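Workshop Tips: Control and Planning Software for the Tabletop Arm
Stinham Shared Workshop – Members' Guidance
Updated Jan 23, 2020

Members are asked to read these tips before loading a new motion plan. They apply to Pralix and to scripts written by members themselves.

Tip 1. Register every object before planning
The planner avoids only what it has been told about. Small items standing close together should be entered as one obstacle, with a margin of 2 cm on every side. A bowl should be entered at its full width at the rim.
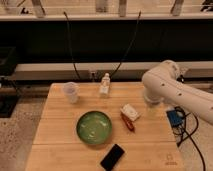

Tip 2. Check clear plastic by hand
Depth cameras read transparent cups and bottles poorly. Compare the point cloud with the table, and where an object is missing, add a plain cylinder of the correct height. Glossy glazes and phone screens may also leave holes in the surface map – fill these before planning begins.

Tip 3. Plan the approach from above
Set a hover point over the work area and bring the gripper straight down from it. Limit the final descent to 4 cm per second. Where tall items stand near the back of the table, raise the hover point before any sideways move.
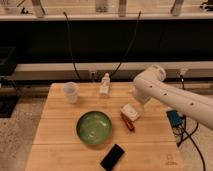
Reiko Kuroda writes that a fixed hover height served her poorly in December, and that she now has the script calculate it from the tallest registered object. Members may adopt either method, provided the value is written to the log.

Tip 4. Save the plan with its object list
A trajectory stored without its object list should not be replayed. Files are kept in the Hamada folder for six weeks and then deleted. Requests for a longer period go to Takeshi Iwasaki.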